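Dutdale R7 Round Timer, Long-Term Review

I coach amateur boxing in a two-ring club, and the wall timer gets more use than any other item we own. Our old one lost its minute digit in December, and the Dutdale R7 replaced it. The unit has now run through 324 sessions. These notes cover setup, accuracy, the remote and the sound.

Setup

The R7 hangs on two screws, with keyhole slots in the back plate. The slots are shallow. If the screw heads stand out too far the housing rocks when someone hits the heavy bag on the same wall, so drive them in until the plate drags a little as it drops. The power lead exits at the lower right and is too short for a high mounting. We ran an extension down the wall and clipped it.

Programming is done from the remote. Round length, rest length, number of rounds and warning time are set in that order, and there is no way to go back one step. A wrong entry means starting over. There are 7 memory slots. Ours hold three-minute rounds with a minute of rest, two-minute rounds for juniors, a sparring set with longer rest, and four circuits written by Malachy McGrath for the conditioning class. The slots survived every power cut we had.

Accuracy

I ran the R7 against a Lombardi stopwatch over twelve three-minute rounds with the rests included. The two agreed at the final bell as closely as I can press a button. The old Donon timer gained time over the same test, enough for fighters to notice in the last round. The display on the R7 changes color for the warning period, green to amber, then red for rest. Amber and red are too close together under our lights. Annelies Van den Broek, who takes the juniors, now calls the warning out loud.

Sound

The bell is loud enough for both rings at full volume with the bags going. There are five volume steps. Steps one and two are of no use in a gym, and the jump from three to four is large. The warning is a triple clack, close to the sound of the wooden blocks used at shows, and boxers took to it at once. The end-of-rest tone is a plain beep that I would swap for something else if the menu allowed it.

Remote

This is the weak part. It has to be pointed straight at the left side of the housing, where the sensor sits. From ring two it fails as often as it works. The buttons are small and cannot be pressed with wraps and gloves on.
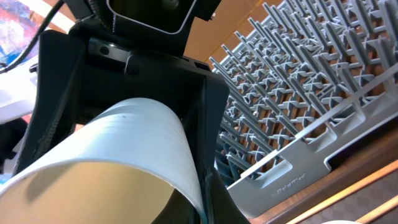
The pause button is next to reset, with no confirmation on either. I have wiped a sparring set halfway through on several evenings. A strip of tape over reset has fixed that for now.

Otumora sells a timer in the same price range with a foot pedal, and Prasetyo Wibisono let me try his for an evening. The pedal is a much better way to pause a round. The display is smaller, though, and hard to read from the far corner.

Verdict

Buy the R7 for a single ring or a small gym where the coach stands near the timer. For two rings, budget for a second remote and keep one at each apron. Accuracy and bell are very good, display is fair, remote is poor. The warranty card asks for the serial number, printed on the back plate, so write it down before hanging the unit.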